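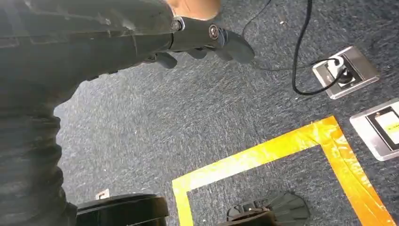
Pre-rental checklist, lake cabin 2, with my comments
Walked through in July by me, Judite Bragança. Copy to Maritza Alvarado, who has the cabin after the Goris family leaves.

Front steps and railing: OK
Third step still creaks, but I jumped on it (yes, really) and it didn't budge. Railing is solid now that the new brackets are in.

Smoke alarms: OK
Tested both, and the hallway one nearly took my head off! Fresh batteries in each.

Carbon monoxide alarm: REPLACE
It chirps, and the date on the back has passed. I've ordered a Rekoria like the one in the big cabin. Please don't hand over the keys until it's up.

Fire extinguisher: OK
Needle in the green, pin in place. I moved it from under the sink to the hook by the kitchen door, where you can grab it without crawling.

Water heater: ADJUSTED
The tap was running at 241 when I got here. Kidding, but it was way too hot for little hands, so I turned the dial down. Give it a few hours and check the kitchen tap again.

Outlets: ONE FAIL
The one by the bathroom mirror won't trip when you press the test button. I've taped over it and left a message for Hà, our electrician. The kitchen ones trip and reset fine.

Space heater: REMOVED
The label says 3000 watts and the plug has a brown scorch mark on it. It's in my trunk and it is not coming back, however much people beg in October.

Wood stove: OK, with a note
Door gasket looks good, glass is clean. The ash bucket needs a lid. I saw a nice one at Vutoritz for 80 and said no thank you, so I'll look through my garage first.

Dock: NOT DONE
It was pouring and I had the wrong shoes. Maritza, could you look at the ladder bolts and the loose board on the left side?

First aid kit: RESTOCKED
Bandages, tweezers, burn gel. Somebody used up all the bug bite cream again, so I put in two tubes.

Still open: CO alarm, bathroom outlet, ash bucket lid, dock. Call me before 8 p.m. if anything else turns up.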